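Dzintra Petrauskas on keeping goal for Grolwood

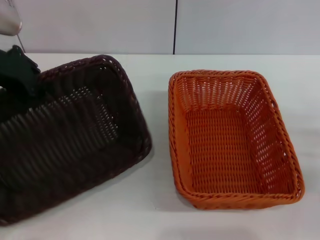
Dzintra Petrauskas has played in goal for Grolwood Women for nine seasons and has missed two league matches in that time, both with the same broken finger. When we spoke, shortly after training, she had an ice pack on her knee and was more interested in talking about the Griler game than about herself.

Grolwood lost it 1-0, which ended their cup run in the semi-final. The goal came from a corner in the second half. Petrauskas came for the ball and got a hand to it, but it dropped to a Griler midfielder who scored from six yards.

"I should have punched it," she says. "I went to catch it and there were too many bodies. I've watched it back four or five times and I'd still come off my line. I just wouldn't try to catch it."

The club had never reached a semi-final before. The attendance was 2153, easily the biggest crowd Grolwood have played in front of at home, and the kick-off was put back to let people in through the one turnstile that was working.

"It was loud. We normally hear everything the other bench is shouting and that night I couldn't hear my own centre-half. We'd talked about hand signals in the week and then we forgot all of them in the first ten minutes."

Her route into the game was not a direct one. She played handball until she was seventeen and only went in goal for a school side when the regular keeper moved away. Grolwood were in the regional division then and trained on a hockey pitch.

"The handball helped with reactions and it did nothing for my kicking. My goal kicks were terrible. They still aren't great. For the first two seasons the full-back took them all and nobody minded, but you can't do that now, teams press you."

She has since worked on her feet with Aigars Jõgi, the goalkeeping coach, who joined from Grarkomska. Jõgi has the keepers play in midfield for the first part of every session. Petrauskas did not like it to begin with.

"I thought it was a waste of an hour. I wanted to be diving about. Aigars said I'd dived enough and needed to learn where the pass was. By Christmas I was getting the ball out to the wings without looking up twice, so he was right, and he's told me so a few times."

Jõgi, when asked, keeps it short. "She listens after she has argued. That's fine with me. I would worry if she didn't argue."

The semi-final was her 135th appearance for the club. Only Kazlauskienė, the former captain, has more, and Petrauskas says she is not chasing the record. She would like another season at least, and the knee will have a say in it. The swelling comes up after matches on the artificial pitch and takes a couple of days to go down.

"The physio has me on the bike on those days. I hate the bike. But I've not needed an injection since the winter, and last year I had two, so I'll stay on it."

Grolwood finished fourth in the league, one place lower than the season before. They had the second-best defence in the division and scored too few at the other end, with four goalless draws. The manager wants a forward in before pre-season begins in June.

"We need someone who'll shoot," Petrauskas says. "We had spells against Grarkomska where we passed it round the box for a minute and then went back to halfway. I was standing there in the cold thinking, just hit it."

That match was the one she picks out as her best of the year all the same. Grolwood were a goal up when Grarkomska were given a penalty in the 97th minute, after a long stoppage for a head injury. She went to her left and kept it out with her shin.

"I'd like to say I'd studied her penalties. I'd studied the other girl's, the one who'd gone off. So I had nothing to go on. I went left and I left my leg behind me, and it hit that."

The squad are off for three weeks now. Petrauskas is going to her sister's and says she will take her gloves, mainly so that her nephew can use them. She is due back for a scan on the knee before the first session, and she expects to sign for another year if it is clear.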